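**Rope scrubbers – worth it over sponges?**

**foltgate_60**
I've been buying yellow sponges in bulk and I'm tired of them going sour after a week. Somebody in the March thread recommended the woven rope kind. Does anyone use them daily? We have hard water and a lot of baked-on pans.

**cmaldonado**
I have two. They do fine on plates and sheet pans. They dry faster than a sponge if you hang them by the loop. I keep the cleaning things in a ribbed tray so they don't drip on the tablecloth.

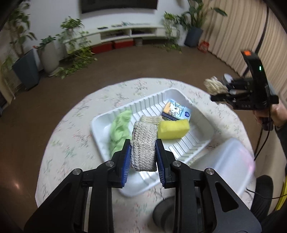
*Off-white rope scrubber, with the tray, green cloth and yellow sponge behind it.*

I still use the sponge for glasses. The rope is too stiff to get down inside them.

– Citlali

**pacheco440**
Disagree on drying. Mine stayed damp in the middle overnight and smelled worse than any sponge. I went back to a brush.

**cmaldonado**
Were you hanging it or leaving it flat? Flat doesn't work.

**pacheco440**
Flat, next to the faucet. No room for a hook.

**mestico**
Boil it for a few minutes every couple of weeks. I wouldn't use one on nonstick, though. Mine left marks.

**foltgate_60**
All my pans are steel, so that's OK. I'll get one and put up a hook first.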